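What I Keep From My Years in the Signals Company

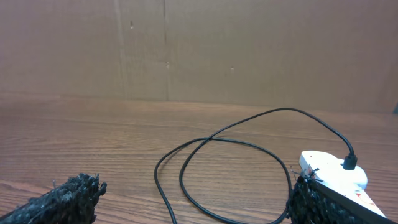
My nephew's school has asked me to come in and talk about army life, and I've been putting it off for most of September. I served six years in a signals company, most of it at Movham, and when people hear that they want the loud parts. The trouble is that I remember the quiet parts much better, the hours in the command tent with the generator going outside and a map that somebody had to keep up to date. So I've been trying to plan a talk out at the table at home, with a tall piece of brown cardboard standing up behind it, and I've got as far as deciding it needs a map. That's more than I had last week!

The map was my first real job, you see. I was nineteen and could hardly read a grid reference, and the operations sergeant handed me a grease pencil and told me that if a unit moved and the map didn't, it was my fault. He was right too. On the big exercise at Movham we had about 200 people spread over the training area, and every one of their positions came in by radio to three of us sitting on folding stools. You'd write it in the log first, always the log, then read it back, then mark it up. I can still hear myself reading back. My wife says I do it with phone numbers and takeout orders, and I expect she's right.

What I'd like the kids to understand is how much of a headquarters is just people passing notes. The commander comes in at 6 in the morning, cold and short of sleep, and he has maybe a few minutes to look at everything you've done all night before he has to decide something. If your handwriting is bad he'll make a bad decision, or he'll make you stand there and read it to him, and I had both happen to me. There was one night when I put the recovery trucks on the wrong side of the river at Lollow. It was only an exercise (thank goodness), but they sent the fuel to where I'd said the trucks were, and a very tired driver went 19 miles out of his way and let me know about it when he got back.

I went out to Lollow again a few years ago – the old training ground there is mostly sheep now – and I stood by that river for a good long while. It's a lot smaller than I'd drawn it. I had a sandwich and looked for the place where our tent used to be and couldn't find it, though the track was the same and so was the mud.

People ask whether I miss it, and I never have a good answer. I miss the tea at three in the morning. I miss the feeling when all the stations answered one after another on the first call and you could sit back for a minute with your headset around your neck. I don't miss carrying the spare batteries, which weighed as much as a small child and had sharp corners.

Anyway, the talk is supposed to be half an hour and I have the first ten minutes, plus the fuel story. If any of you have spoken to a class of twelve-year-olds and lived, please tell me how you did it. I'm thinking of having them pass a message down the row and seeing what comes out at the other end.

210 shares | 3 comments

kenari_coast
Do the message thing! We did it with a cadet group and "two trucks at the bridge" came back as "Tuesday, bring fudge." They loved it.

OldLinesman
Those batteries. My left shoulder still sits lower than the right one. Was the chow at Movham as bad in your day?

papermaps
More about the map work please, I could read a whole post on grease pencils. Good luck with the kids.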